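Jobs > Catering and Kitchen > Kitchen Automation Assistant

Print this page | E-mail to a friend

Kitchen Automation Assistant, Nondudness Catering

We cook lunch for 548 people at Vineo, and from December a robot arm will be joining us on the prep line. Before it does, we want six people from kitchens like ours to help us work out how it should behave! You don't need to know a thing about code. If you've worked a busy counter and have opinions about where the glasses go, please read on.
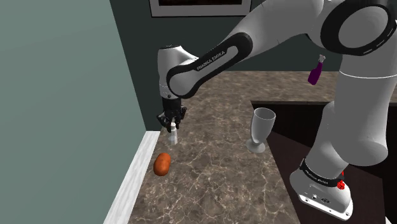 The first five weeks are spent at a desk with our simulated kitchen, which we call Hapeta. You'll watch the arm pick and place bottles, vegetables and glassware, mark the moves you'd never allow from a new starter, and tell us what you would have done. Leandro Gaete, who runs our evening shift, did this in the pilot and changed the whole order of the dessert station (he was right, too).

After that you move to the real line at Prolance House and train your colleagues. The jobs we hope to hand over are the dull, wrist-aching ones: setting out, fetching, putting back. Tasting, plating and talking to customers stay with the team, and no hours are being cut. Some jobs will change, though, and we want kitchen staff in the room when we decide how.

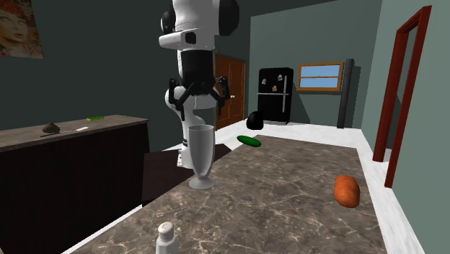
You'll need a year or more in a professional kitchen, a food hygiene certificate and the patience to watch the same task again and again. Shifts run from 7 am to 3 pm. Your present rate is matched, with paid training on top.

To apply, send a page about yourself to Chrysoula Nikolaidis, quoting reference 64. Tell her which kitchen chore you'd give away first!

Contact us | © Nondudness Catering | Back to top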